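Ticket: Subtitles out of step on Palura movie streams
Status: Waiting on reporter
Product: Javach player, living room app

Hello and thank you for keeping this help desk going! I run a little film night for friends, and we've been working through old crime pictures and the odd musical on Palura, which we all love dearly. Since the November update, though, the subtitles have been arriving late. They start out fine, and then by the big train station speech they're a good 4 seconds behind, so the villain confesses and we all sit there waiting to read it (two of us don't speak a word of the language, so it does matter).

What I've tried so far, in no special order:
Signed out and back in.
Cleared the player's saved data, which took my watchlist of more than 200 titles with it, alas.
Switched from the restored version of the film to the older transfer. Same delay.

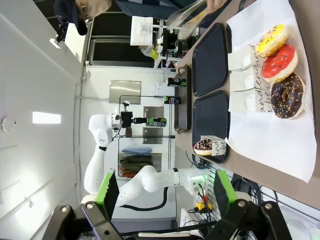

Reply from Babalola: Thanks for such a full report. Could you tell us whether the delay grows steadily or jumps after you pause? Please also try turning off "Match frame rate" under Playback, then restart the movie from the beginning.

Hello again, and what a quick answer! I turned that setting off and started over with the same film. It held together nicely for the first 20 minutes, right through the nightclub number, and I was ready to write you a very happy note. Then I paused before the courtroom part, pressed play, and the lines were late again.
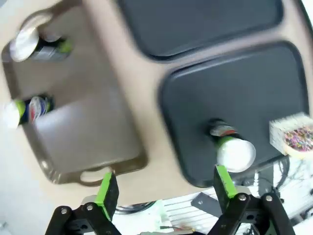 So it does jump after a pause, and each pause seems to add a bit more. Skipping back to the chapter start puts it right until the next one. I also tried a comedy from the Hisberg collection and couldn't get it to misbehave at all, pauses or no pauses, so perhaps those subtitle files are made differently?
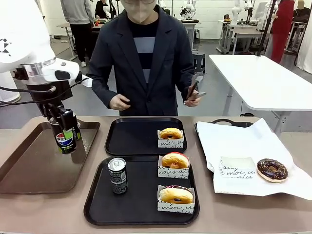

The app says it's up to date, and the box is plugged straight into the television with no sound bar in between. I'm happy to send the playback log if you'll tell me where it hides. For now we're using the chapter trick and trying very hard not to pause during the good parts.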